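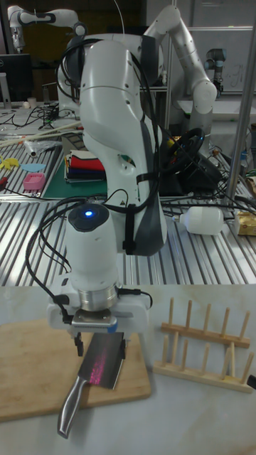 Corinne Hasty
Home and Kitchen Editor

My grandmother owned one knife. She had others in the drawer, I suppose, but the one she used was a cleaver as wide as a paperback, and with it she split squash, minced parsley, smashed garlic, and carried all of it across the kitchen to the pot on the flat of the blade. I inherited her pie plates and her bad temper in hot weather. The cleaver went to a cousin in Wakik, and I have been a little sore about it ever since.

So when this magazine decided to give the spring issue over to the everyday kitchen, I put my hand up for the corner I care about most, the two or three feet of counter where the cutting gets done. A blade, a wooden board, and a rack for the plates to dry in. Most of us spend more time standing there than we do sitting in the living room we agonized over painting, and yet we tend to furnish it with whatever came in the moving box.

Last July we asked readers to write in about that bit of counter, and 78 of you did, some at wonderful length (the woman in Grisonley who sent nine pages on maple versus beech, please know that I read every one). What struck me was how many of the letters were about reaching for things. The board lives behind the toaster. The knife is in the drawer under the whisk. The rack is on the far side of the sink, so wet plates get carried dripping over the bread.

Let me start with the board, which everybody buys too small. If a cleaver is your knife, you want room for the whole blade and a heap of chopped onion besides, and you want wood under it. Wood is kind to an edge and quiet to work on, and a board with rounded corners is nicer to pick up and nicer to bump your hip against. Put a damp dishcloth underneath so it stays put on a slick countertop. Marble and its many look-alikes are lovely to roll pastry on and perfectly awful to chop on, and I say that as someone who dulled a wedding present in one weekend.

Oiling is the chore people write to me about most, generally in a tone of guilt. Food-grade mineral oil, a soft rag, a good rub along the grain, and then leave it overnight on its edge. I do mine when it starts to look thirsty. I kept to a monthly schedule for one whole winter and felt very virtuous, but I couldn't tell you the board noticed.

Now, the knife. A cleaver with a metal handle has a lot going for it – nothing to swell or split, and it wipes down in a second – though it can be slippery if your hands are, so keep a towel over your shoulder the way my grandmother did. Hold it farther forward than feels natural, with thumb and forefinger on the blade itself. The weight does the work once you let it, and your wrist will thank you by the third carrot.

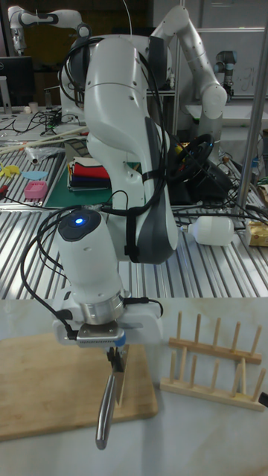

Please also stop leaving it in the sink. I know, I know. But a blade under soapy water is a nasty surprise for whoever washes up next, and the edge gets knocked by every fork that follows it in. Wash it by itself, dry it right away, spine toward your palm, and put it back where it lives. If that's a drawer, buy a guard for it. The plain plastic kind from Jelleo cost me $3 and I have never regretted a penny.

That leaves the rack, my personal favorite and the thing most often missing from a nicely planned kitchen. I am devoted to the simple wooden sort, two rails with a row of upright pegs on each, and plates standing between them like records in a crate. It takes up hardly any room, it dries dishes faster than a towel does, and when it's empty it is still a pleasant thing to have out. Set it near the board if you can, with enough space between them that your elbow can swing. Once in a while, turn it over and let the undersides of the rails air out, particularly if it stands on a surface where water likes to pool.

I bought mine at Kollár, the old housewares store by the train station, where I went in for a lemon squeezer and stayed until closing. They had a cleaver in the window, too, broad and plain and very much like hers. I went home and slept on it, and then I went back. My cousin can keep the other one, although if she's reading this, I would still like to borrow it at Thanksgiving for the squash.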